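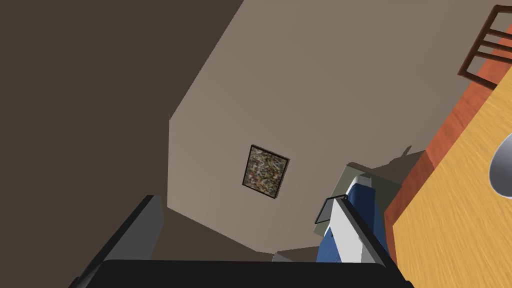

2 min read

March 10, 2025

Back on the Pudthorpe binding this morning, with the window open a crack and a second pot of tea at my elbow. It's the 1894 ledger, 191 leaves once you leave out the stubs, and I'm growing fond of it in spite of the state of the spine.

The new batch of wheat paste came out far too stiff. I had followed Bożena Laskowska's recipe card to the letter, but I think the flour we bought in February is thirstier than the old sack, so I let it down with a little more water and pushed it through the sieve twice. Much nicer after that — it brushed out like cream. Bożena, if you read this before I see you, please pencil a note on the card!

Leaf 74 is still a worry. The tear runs right through a column of wool prices, and the ink feathered a touch when I tested it with a damp swab, so I've stopped there and will try a remoistenable tissue instead. The leaves before it are mended and under weights between blotters.

I also went through the marbled paper samples for the new endsheets. The browns and greens are lovely, but the blue one is too bright next to the old boards, and I'd sooner have something quiet. The Michalski sheet comes closest so far.

To do: change the blotters after lunch, order more linen thread, and ask whoever borrowed the small bone folder to bring it home.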